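Zomavo Asks a Small Town to Sit Down, and 412 People Do

SKURNINOV, September — Zomavo, the furniture-lending library that has spent nine years persuading people not to buy chairs, today announced the results of its first Sitting Census, a summer-long survey of how residents of Skurninov treat the seats they already own.

The census drew 412 completed forms. One was returned by a man who objected to every question and answered all of them anyway.

Respondents reported a combined 3,868 chairs, stools, and benches. Most are used daily as places to sit. A large share are used as places to put coats, and a smaller share hold mail that someone means to open.

"We expected people to tell us about comfort," said Korkor Essien, director of Zomavo. "They told us about laundry. I now know more about the laundry of this town than I ever planned to, and I have started looking at my neighbors differently."

Cushions came up more than any other subject. Owners of hard-seated chairs said they had bought pillows to soften them, then moved the pillows to the floor in order to sit down. Asked why, the most common reply was "habit," followed by a blank line.
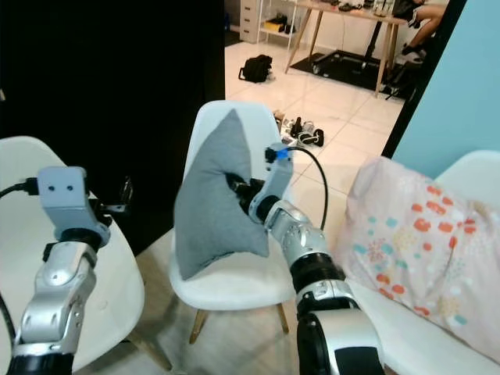

What happens next

Starting this month, Zomavo will open a swap counter at its Zalewska Street branch, where residents can trade a chair they avoid for one they might like. Loans run for six weeks. Cushions may be borrowed separately, and members may take as many as they can carry in one trip — a limit introduced after last year's open house.

Lourenço Correia will run the counter and has set aside 1,000 paper tags for items left by their owners. He has asked that nobody write poems on them.

Leonor Figueiredo, who designed the census form, will give a free evening talk on the findings at 7 p.m. in the Istik reading room. Seating will be provided. It will not match.

About Zomavo

Zomavo lends chairs, tables, and lamps to households in Skurninov and nearby villages. Membership is free. Late fees are modest and enforced.

Press contact: Joaquim Leitão, Zomavo press desk, Zalewska Street, Skurninov. Calls are answered mornings only.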